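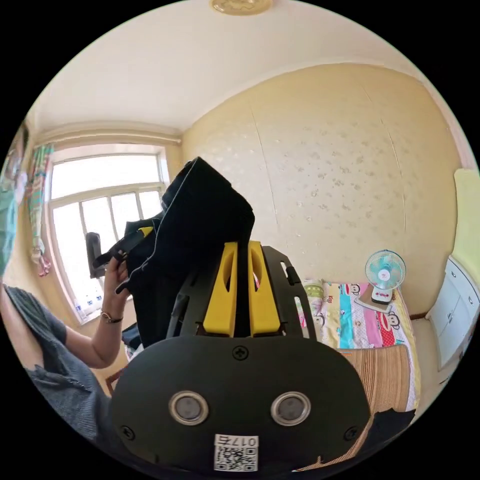 Thursday, Viltmont build notes, drag controls again

Started 9:40. Same build as yesterday with the new input smoothing switched on. Skesstead want to know by tonight whether the "magnet" steering stays in. My position going in is that it shouldn't, so read the rest with that in mind.

What it's supposed to do: you drag anywhere on the screen, the runner follows your thumb, and if there's a gap between two defenders within a certain angle the game nudges him toward it. Adom Kyei's pitch was that new players would feel skilled. My worry is that they'll feel nothing at all and the good players will feel robbed.

Data from the soft launch, pulled this morning: 368 sessions on the magnet build. Level 3 completion is 68 percent. Everyone in the channel is very pleased with the 68 and I'd like somebody to tell me what it was before. I asked. The old number came from the build with the shorter field and the slower safety, so we changed the field, the safety and the steering and are now giving the steering all the credit. I don't buy it. Put it in the log that I don't buy it.

Also, a session counts as "complete" if the player watches the ad and skips. Custby's dashboard doesn't separate those out. I went through the raw events by hand for a while and gave up at lunch. There are definitely skips in there. Whether it's a handful or a third, I can't say yet.

Played it myself, left thumb, then right thumb, then phone flat on the desk with an index finger.

Left thumb: runner drifts up-field when I hold still. He should stop. Looks like the smoothing never quite reaches zero, so he creeps. You don't see it until you're near the sideline and then he walks out of bounds on his own. Lost two drives to it.

Right thumb: creep still there, less obvious. The thumb covers the lower right of the field and the linebacker spawns exactly there. We've known this since the Baidoo prototype and it has been moved to "later" every single time.

Index finger on desk: plays beautifully. Of course it does, this is how Adom tests. Adom, if you're reading, please pick the phone up.

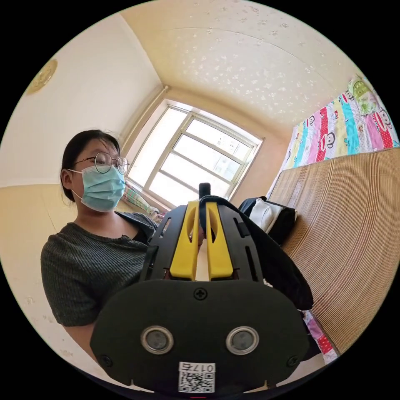 Bedroom, round glasses and blue mask.

Afternoon. Turned the magnet off with the debug toggle and kept everything else. Creep is still there, so it isn't the magnet's fault. Fair enough, one mark in its favor. It lives in the smoothing, somewhere in the decay. I tried a dead zone on touch-still and the creep went away on my phone, but the first few pixels of every drag now feel sticky. Might be fine. Might be one of those fixes that looks fine for a day.

Magnet off, the spin move is hard to trigger. Magnet on, it triggers when I don't want it, mostly in traffic, mostly when I was about to score. I'd take hard over random. A kid who misses a spin tries again; a kid whose runner spins into a tackle by himself deletes the game.

Side matter, coins. Top score on the endless mode is 655 and the team sheet lists that as proof of "healthy depth." It belongs to our own test account. I recognize the username, it's the one with the spelling mistake. Please take it off the sheet before Skesstead see it.

The halftime mini-game still pays out if you background the app during the kick. Reported twice. Reporting it here too.

Adom came by at 4 and we argued it through. He thinks the magnet needs a smaller angle and I think it needs a switch in settings, default off. He said players don't open settings. I said then they won't miss it. We left it at a smaller angle plus a switch, default to be decided, so neither of us got what we wanted and Skesstead get a maybe.

To do:
Dead zone build on the old slow tablet, both thumbs.
Ask Custby whether skips can be their own event.
Rerun level 3 with the old safety speed and the new steering. One change at a time for once.
Move the linebacker spawn. Not "later."

Stopped 5:50. Tablet charging on the windowsill, cable is the short one.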